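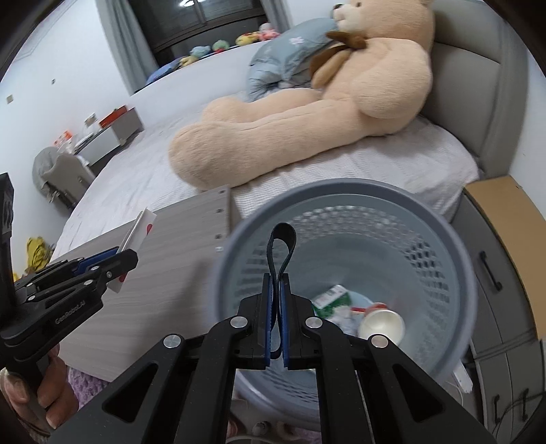 Joscha Schwerdtfeger asked that wastebaskets be taken before bedding, as the basket question had been carried over from the May meeting and the linen order could wait another cycle.

Agreed. Agenda items 1 and 2 exchanged.

**Room standards meeting, Lernitz residence**
Start 2:10 p.m., linen office, ground floor
Minutes of the previous meeting accepted with one correction: under "Curtains," for "rehang" read "rehem."

## 1. Wastebaskets

1.1 The mesh-wall basket remains the standard for bedrooms. A proposal to replace it with a lidded pedal bin was discussed. Arguments for: odor, appearance. Arguments against: the pedal needs floor clearance in front, and the gap between bed and nightstand in the Gokville wing doesn't allow it. Proposal not adopted.

1.2 Liners. Bedroom baskets are used without a liner where residents put in dry waste only. Some residents fit a shopping bag, which slips below the rim when anything heavy goes in. It was agreed to offer a liner on request and to leave the choice with the resident. One carton of 500 to be ordered from Bouzid, small size, clear.

1.3 Drink cups. A paper cup with liquid left in it will leak through an open mesh wall onto the floor. Wording for the room sheet: "Empty cups into the sink before they go in the basket." The longer version drafted last time (rinse, flatten, stack) was dropped.

1.4 Cleaning. Baskets are wiped at each linen change and washed in the tub room once a month. Dust collects in the hexagonal openings near the base and does not come out with a cloth. Use the soft bottle brush. The stiff one scratches the plastic.

1.5 Position. The basket stands beside the bed or under the desk, never in the doorway. No fixed spot will be marked on the plan.

## 2. Bedding

2.1 The order for double beds is deferred until the shelf count is complete. The present count is 46 fitted sheets, of which almost all are white. The checked ones are not on the list and appear to be residents' own. Own bedding goes back to the room it came from and is not to be shelved.

2.2 Labeling. Own bedding sent to the laundry needs a name tape on the hem. Marker on the care label washes out by the third or fourth cycle. Tape is available at the linen office window.

2.3 Comforters. Residents asked whether a light comforter can be stored on the bed when it isn't in use. Yes. It should be folded at the headboard end and taken off before the sheet is changed. Staff will not refold it in any particular way.

2.4 Upholstered headboards. Vacuum with the brush head, low setting, top edge first. The spray cleaner from Altar left a ring on the test piece and is withdrawn for fabric. The remaining bottles may be used on the tile in the tub room.

## 3. Contents of bedroom baskets

3.1 The recycling contractor's leaflet was read out in part. Cardboard has to be clean and dry. Coated paper cups are not accepted with cardboard and go to general waste.

3.2 The question was whether sorting should happen in the bedroom or in the corridor. Two baskets per room were considered and rejected for lack of floor space. Sorting will stay in the corridor, at the three-bin station, with the bedroom basket treated as mixed.

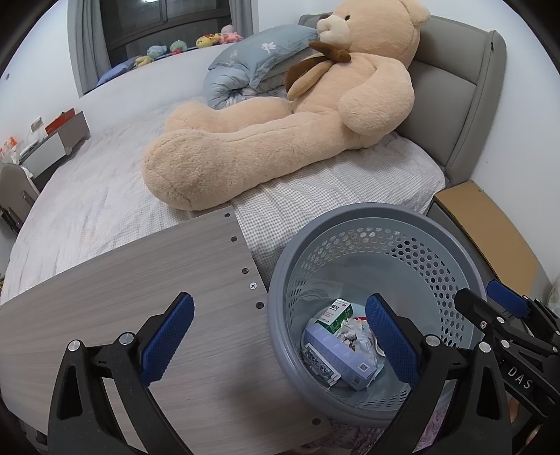
3.3 Medicine packaging needs its own line on the room sheet. The present sheet says only "no medicines in the trash," and residents read that as covering the boxes too, or as covering nothing. The two cases have to be separated. Leftover tablets, syrups and ointments go back to a pharmacy that takes them. Outer packaging is ordinary waste. A basket holding medicine boxes, an empty blister pack and crumpled wrappers complies with the rule as it stands, and staff have no reason to leave a note on it. Boxes can be pulled out at the corridor station and put with cardboard once it has been checked that there is nothing left in them. Blister packs go to general waste. Any name or prescription label should be torn off or blacked out by the resident.

3.4 Staff do not open medicine boxes found in a bedroom basket. If a box rattles, it is set aside on the desk and the resident is asked. Agreed without discussion.

3.5 Razor blades and needles: no change. Rigid container from the office, exchanged when full.

## 4. Soft toys on beds

4.1 Raised by the laundry. Large soft toys can't be washed in the house machines. The drum is too small for a full-length bear, and a wet one is beyond the rated load. Surface cleaning only: damp cloth, mild detergent, cold air. A ribbon or bow should be untied first if it can be untied, as brown and red ribbon may bleed onto light plush.

4.2 On linen day, a large toy is to be moved to the chair by the resident. If the resident is out, staff will move it and put it back on the made bed. Small ones on a windowsill stay where they are, and the sill is dusted in front of them only.

4.3 A size limit was suggested. Not supported.

## 5. Nightstands

5.1 Loose screws have been reported on the gray wood-grain units. Tighten by hand with a cross-head screwdriver. The power driver strips the hole. Where the screw no longer grips, report the unit and take the weight off the top.

5.2 Spare screws are in the drawer marked Bouzid, under the curtain hooks.

## Actions

- Order liners, small, clear: J. Schwerdtfeger
- Rewrite the waste section of the room sheet (1.3, 3.3) and circulate it before printing: linen office
- Finish the shelf count, then reopen 2.1: linen office
- Move the Altar bottles to the tub room: evening shift
- Buy 2 bottle brushes, soft: J. Schwerdtfeger

Curtain hems carried over. Meeting closed 3:25 p.m.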